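## Brisico clamp-on desk lamp, after a winter of use

I bought the Brisico because the old lamp had started to flicker at every truck going past, and because Catrin Yorath wouldn't stop talking about hers. It has a jointed arm, a clamp for the desk edge, and a dimmer that remembers where you left it. I paid $95 at Elport, which felt like plenty for a bulb on a stick.

Clamping it on was painless. The manual allots two minutes and for once a manual was being generous. The clamp has a rubber pad the colour of old licorice and it hasn't marked my desk, although it does shed a little black crumb whenever I shift it. The springs are stiff to begin with. By February mine had loosened enough to move with one hand, and it still stays where I put it, mostly. At full stretch it sags a centimetre overnight, like the rest of us.

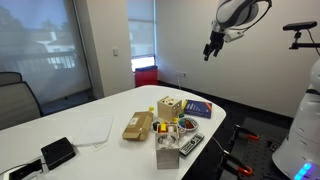 Light quality is the reason to buy one. The warm setting is the yellow of a decent pub and the cool setting is a dentist's. I keep it in the middle for marking up proofs and go cool for sewing on buttons, when I need to see which of two navy threads is the navy one. Bare surroundings change things more than I expected: a white table and a plain light-grey wall will throw a fair bit of it back at you, so drop the dimmer a notch if that's your sort of room. Mine is brown and full of books, and swallows the lot.

The cord is 675 mm long, a length chosen by someone who sits inside a power point. Haruna Kobori runs hers off an extension lead and says she's stopped noticing. I notice mine every time I vacuum.

Other grumbles: the touch switch responds to sleeves, elbows and the cat, and the head gets dusty along the top where you can't see it until visitors can. The Zurnovley version has a proper click switch and a longer cord, but it's ugly and costs more.

I'd buy the Brisico again. Four stars, and the fifth is waiting at the end of a longer cord.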